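About Us, and What Happens When You Come See Us

Hi, and welcome to the Skarkine page! I was asked to keep this short and I'm already pretty sure I won't.

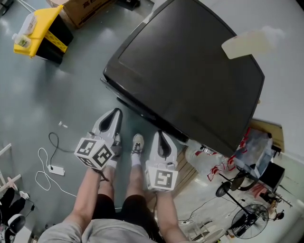

A pair of our hand-held grippers, one in each hand, in the workshop.

So, who are we? Skarkine is a small workshop that builds hand-held grippers and teaches robots from the motions people make with them. You hold one in each hand, you do an ordinary chore, and the recordings go into training a robot arm to do the same kind of chore later. I started the place after years of fixing packaging machines, and I still think like a repair person. If a part can't be swapped on a workbench with one screwdriver, I get grumpy about it.

The part of the gripper people ask about first is the fingers. They're soft, they come together in a V, and they bend around whatever you're picking up (an egg, a sock, the handle of a mug). The second thing they ask about is the black and white tags. Those are markers, a bit like the square codes on a restaurant menu, and the software uses them to work out where each gripper is and which way it's turned. The left and right ones have different patterns so the two hands don't get mixed up. Please don't put your thumb over them. Everybody does it at least once, me included, and I made the things.

We have two projects going right now. Jisto is the gripper itself, and we're on our third version of the handle, which is finally comfortable for people with small hands. Poltden is the software that takes the recordings and sorts the good ones from the ones where somebody dropped everything and laughed. At last count Poltden had 992 recordings marked as good, and nearly 300 more waiting for somebody to go through them with a cup of coffee.

Now, visits! This is my favorite thing we do, and it started by accident. In February we opened the doors for one afternoon, thinking a few neighbors might wander in, and 93 people signed the guest book. We ran out of chairs, then cookies, then parking. A retired mail carrier folded towels with the grippers faster than I ever have, and a group of middle schoolers spent most of an hour trying to stack paper cups. I went home with no voice and we started planning the next one that same night.

If you come to a demonstration, it goes something like this. I talk for ten minutes (okay, fifteen) about how the grippers work. Then I pick up a pair and do a couple of simple jobs so you can see how slow and boring good motion looks. Slow and boring is what we're after! Quick, jerky grabs are hard for the software to follow, and they're hard for a robot to copy. After that it's your turn. We usually have people try it standing up first and then sitting down, and most find sitting easier on the shoulders. At the end we play back your run on the screen in Poltden, tags and all, and then we run the robot arm on a task it learned from our own recordings. Sometimes it nails it. Sometimes it sets a cup down next to the tray with enormous confidence, and the whole room groans.

It's a working shop with a concrete floor, so dress the way you'd dress to help a friend move. Sneakers are great, shorts are fine, sandals please no. There are cables on the floor, so watch your step. Kids are welcome from age eight with a grown-up along. Strollers are tricky but we'll help you find a spot.

We owe a lot to the folks at Khổng, the machine shop two doors down, who cut our first metal parts at cost and lent us their loading dock for the open day. If you need something bent, drilled or rescued, go see them. Tell them we sent you and they'll probably complain about us, in a nice way.

What does a visit cost? Nothing for schools, libraries and clubs. For company groups we ask for $286, which covers the whole group for a morning or an afternoon and goes straight into replacement fingers. They do wear out, especially after the middle schoolers.

To set up a visit, use the contact form on this site and tell us how many of you there are, what ages, and whether anyone needs a lower table. We try to answer within a couple of days. If you've got a chore you'd like to see us attempt, put that in too. We've had requests for peeling garlic, winding yarn and making a bed, and the yarn one is still beating us.

Page last updated September 1, 2020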